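Bidenus Two-Finger Gripper, hand-held

Can it tidy up after your family yet? No, and we sell it. Fixed to an arm, it still needs someone close by when the job changes. Sorting snacks sounds easy until you try it – soft packets bend, slip and hide behind each other. 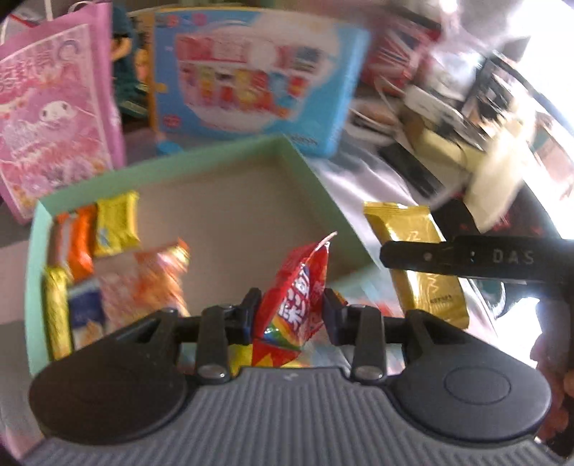 Red snack packet held between the finger jaws, mint-green tray behind.

What you get is a decent tool for trying out grips by hand, with two jaws' worth of patience required. Buy it for the test bench. For the kitchen, keep using your fingers.

Order code: 2000-13
Questions: Esi Darko, sales desk, Monday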